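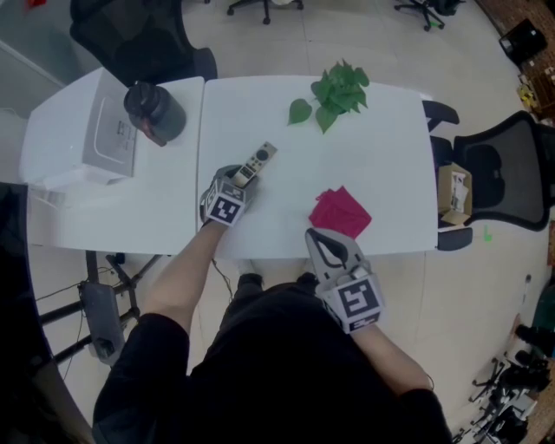 Drimura chase down 300, and I still haven't got my voice back

25 December 2018

Merry Christmas, everyone! I promised myself I'd keep the holiday edition short, and then Drimura went and played the best game of cricket I've seen at our level, so settle in with the leftover ham and let's go through it properly.

For anyone who has been away from the women's one-day comp since the October opener (and a few of you have written to say you've lost track), Drimura went into the last match before the break sitting third, with Erkico on top and Cirillo just in front of us on run rate. Erkico hadn't lost. They'd barely been made to sweat. Their new-ball pair had been knocking the top off every innings in the competition, and their captain, Debora Bellini, was batting like someone who had been shown the bowling the night before.

And she did it again. Bellini opened, played herself in for half a dozen overs, and then started hitting the ball to the short side over and over until we had three out there and she simply went the other way. It was lovely to watch, if you could forget which side you were supporting. I could, for a while. There was one cover drive off the back foot that had our own people clapping from the bank. By the time Morena D'Amico finally got one to hold up in the pitch and Bellini chipped it to mid-wicket, Erkico were a mile ahead of where they needed to be, and their lower order made sure of it with some very agricultural hitting in the last few overs.

So we needed 300 to win. I don't mind telling you I went and got a coffee and sat in the car with it for a bit. Drimura had never chased anything close to that. I've been writing this newsletter for long enough to remember seasons when we'd have been pleased to make half of it.

The opening stand

Sveva Lombardi and Serena Negri walked out looking quite calm. I've said before that I think those two are the best thing to happen to this side in years, mostly because they're so different. Lombardi wants to get on with it. She'll hit the second ball of the day over the top if it's there, and sometimes if it isn't. Negri leaves, nudges, blocks, leaves again, and then you look up at the board and she's got thirty-odd and you can remember two of her shots.

What they did so well was refuse to let the Erkico quicks settle into that length on top of off stump. Lombardi batted outside her crease from the first over, which brought the keeper up, which meant the bowlers lost a slip. Small thing, big effect. The edge that would normally have gone straight to second slip went skidding away for four, twice in the same over, and you could see the bowler's shoulders drop both times.

Lombardi went for a very quick forty-something, caught on the rope trying to bring up her fifty in one hit. I had a few messages afterwards grumbling about the shot. I'm not having it! She plays that way, it's why we were ahead of the rate, and if it clears the rope we're all talking about the best fifty of the season. You can't ask for the first part and complain about the second.

The wobble

There had to be one. Negri was run out after a mix-up that I've now heard four versions of, all from people who were standing nowhere near it. Then we lost two more cheaply to the Erkico left-arm spinner, who bowled a gorgeous spell into the wind and deserved more than she got. The rate crept up. The bank went quiet. Somebody behind me started packing up their chairs, and I hope they were only moving them into the shade.

This was the stage where Drimura sides of the past would have folded, and I say that with love. Two seasons ago we lost to Cirillo from a position where we needed fewer than a run a ball with half the side in hand, and I wrote a whole edition about it that I'm not proud of. It's not that the talent wasn't there. We just had no idea how to bat in the middle of an innings when the field was spread and the ball was soft. It was boundary or bust, and it was usually bust.

Dhanial's innings

Which brings me to Samina Dhanial, and I could happily give her the rest of this edition.

She came in at five. She needed a handful of runs to reach 1,000 for the club in one-day cricket and I'm told she had no idea. She got there with a single pushed into the gap at point, and when the ground announcer read it out she looked around as though he must mean somebody else. Lifted her bat about an inch. Got on with it.

I've rarely seen a better piece of running between the wickets. Every push into the deep was two if there was any chance of it, and when there wasn't she still turned and took three steps down the pitch, so the fielder had to hurry the throw. After a while the throws got a bit wild. There were overthrows. There was a misfield at long-on that gave us three where there should have been one. None of that shows up next to her name in the scorebook, but she made those runs as surely as the ones off her bat.

And then, when the spinner had bowled out, she went after the fourth seamer. A sweep off a medium pacer, if you please, from well outside off, fine of short fine leg. A straight hit that nearly took out the umpire. A late cut that I've thought about every day since. She brought up her hundred with one of those scampered twos, diving in at the keeper's end, and got up with grass all down her front and the biggest grin.

She was out before the finish, caught behind off a thin one, and walked without waiting. The Erkico players ran from all over the ground to shake her hand. Full credit to them for that. They're a terrific side and they're good people to play against.

D'Amico finishes it

We still needed a few, with the tail in and the light going a funny yellow colour. Morena D'Amico isn't picked for her batting. She'll be the first to tell you. But she has been working at it all year, turning up early for throwdowns and asking everyone in the top order the same question about her front foot, and it's paid off in a way I'm thrilled about.

Last over. Two wickets left. She missed the first ball altogether and they ran a bye that had me watching through my fingers. A single. A dot. Then a full toss, bless it, and D'Amico put it high over mid-on and into the fence on the second bounce, and that was that. Drimura by 2 wickets, Erkico's unbeaten run over, and a lot of grown adults jumping on each other on the bank.

Where it leaves us

Up to second, for a start. Cirillo were washed out and took the shared points, so we've slid past them, and the gap to Erkico is now a single win. That win also takes our runs for the season to 1,266, the most Drimura have ever had on the board at the Christmas break, and it has come from all over the order. Last year if Lombardi and Negri missed out, the rest of us could head home early. This year I look down the team sheet and there's somebody at seven I'd back to make a fifty.

I do have one worry, and it's the bowling at the death. We leaked far too many in those closing overs against Erkico and we did the same in the game before. The yorkers aren't quite landing, and when they miss they're missing on the full side. D'Amico can't bowl every over from both ends, much as I'd like her to. I'd love to see the younger quicks given a go at it while the pitches are still slow enough to forgive them. Try the slower ball into the pitch. Try the wide line with a packed off side. We're going to be defending a total against somebody good before long, and I'd sooner we found out now what works.

The fielding, on the other hand, has been a joy. Two direct hits in the Erkico innings, and Negri's catch running back from cover with the sun in her eyes was a screamer.

Odds and ends

The first game after the break is away to Notix, on that long thin ground with the pine trees down one side. They're near the bottom but don't be fooled, they gave Cirillo a real fright and they bat deep. Their ground is slow to dry after rain, so bring something to sit on other than the grass.

A few people have asked whether Lombardi's hand is all right after the knock she took in the field. She batted with it strapped, and I gather it's bruised and sore but nothing worse. She should be fine for Notix.

Several of you wrote in favour of my idea of moving the start time forward on hot days, and one of you wrote very firmly against it. I've read them all and will put a selection in the next edition, including the firm one, which is much funnier than mine.

If you've got photos or video of Dhanial's late cut, please, please send them in. I was looking at the scoreboard when she played the first of them, and I've had to rely on the second.

Have a wonderful Christmas, go easy on the backyard cricket arguments (one hand one bounce is out, always has been), and I'll see you under the pines.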